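Bin-picking team moves to the second bench

The student robotics club at Mellero has changed its plan for the spring. The bin-picking team, which had been sharing a bench with the line-follower group since the fall, moved to the second bench in March and will stay there through the end of the term. The line-follower group keeps the long bench by the windows and gets its storage shelf back.

The bin-picking project started as an entry for the Idby student challenge. The rules are short. A team gets one arm, one bin and a set of household objects it has not handled before. The arm has 60 minutes to move as many of the objects as it can from one side of the bin to the other. Points come off for anything dropped outside the bin, and for any time a person has to reach in. Teams may use any gripper they like, bought or built, as long as it stays on the arm for the full hour. There are no points for speed on a single pick.

Four students are on the team this year. Two work on the software that picks a grasp point, one works on the gripper, and one keeps the object set and the run log. Yamuna Palaniappan, a third-year student in mechanical engineering, is team lead. She took over in the fall, when last year's lead graduated.

"We spent most of the first semester on boxes, and boxes are easy," Palaniappan said. "Then we read the rules again and saw that most of the scoring objects have handles or hinges or some kind of odd end. So we put the boxes away and went to the dollar store."

The object set now fills a crate under the bench. Students bring in things from home as well. The requirements are that an object has to fit in the gripper in at least one direction, it can't be sharp, and the owner can't want it back. Brushes have been the hardest for the team so far. The bristle side gives the camera very little to work with, and the handle is usually heavier or lighter than the software expects, so the brush swings when it is lifted from the head. The team has tried picking by the neck of the handle, and that is the method in the current version.

Small flat packages are the next problem. Shiny wrapping throws off the depth reading, and the grasp point ends up above or beside the package. One of the software students, working from a paper the club read together in the winter, is testing a second pass that looks at the same spot from a lower angle. It is slower, but speed on a single pick does not count.

The run log is kept in a program the club calls Amin, written by members several years ago and patched every year since. It stores the grasp point, the object and the result for each attempt. The log passed 2000 attempts shortly before the move. Anyone in the club may use the data, and the line-follower group has already asked for a copy to practice plotting.
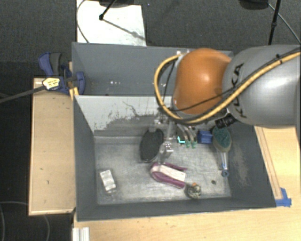
The arm over the front half of the bin. A brush and other small objects make up the practice set.

The move to the second bench means some changes for other members. The bench is booked for the team from 4 p.m. until closing on build nights. Outside those hours it is open to anyone who has done the arm safety session. Please leave the clamps where they are — the bin has to stay in the same spot or the calibration has to be done over. If you do bump something, write it on the sheet by the door so the next person knows.

The team also needs more objects. Hair clips, dish brushes, small toys and empty travel bottles are all useful. Nothing made of glass, and no food. Put them in the crate marked Mokotport, which is the name of the team's entry this year.

A practice hour under challenge rules is planned before the end of the term, and members are welcome to watch from behind the line. Someone is needed to run the clock and someone to keep score. Neither job takes any experience with the arm. Speak to Palaniappan on a build night, or leave your name on the sign-up sheet at the front desk.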